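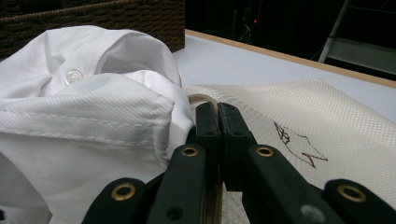
Do you need to iron a white cotton shirt every time you wash it?
Most of them can skip it if they come out of the machine quickly, get one good shake and go straight onto a hanger.

I came to that answer slowly, and with a lot of steam. For years I gave my evenings to the ironing board, radio on, working through white shirts like I was being paid for it. Then in February my iron died (a sad little click, then nothing) and I didn't replace it for 8 weeks. Guess what? People kept sitting next to me at lunch!

What changed was everything before the ironing. I used to cram the drum full and let it all sit there till bedtime. Now I do small loads, shirts in mesh bags, buttons undone. Sinan Sezer, who ran the laundry at the Hotel Prasside before he opened his own shop, Kurninora, was horrified when I told him I'd been washing mine buttoned up. "You're pulling on the thread the whole cycle," he said, and then he looked at my cuffs and sighed.

He's big on cuffs. He'll fold one back and run a thumb down the stitching, checking for puckers, and if he finds any he pulls the seam gently from both ends while the cotton's still damp. I tried it that same night on an old twill shirt and the seam went nearly flat. I may have called my sister about it.

The other thing is the dryer. I set mine for 40 minutes for ages, which is way too long for a few shirts, and it baked the creases right in. Now I pull them out damp and hang them in the bathroom doorway, where everyone complains about walking through sleeves.

My one leftover bad habit is the basket. Clean shirts go into the wicker one "just for a minute" and by morning they're a heap. Sinan's fix is to keep 2 hangers hooked on the rim, so your hand finds a hanger before it lets go of the shirt. I'm on day three of that, and so far there's only one shirt in the heap.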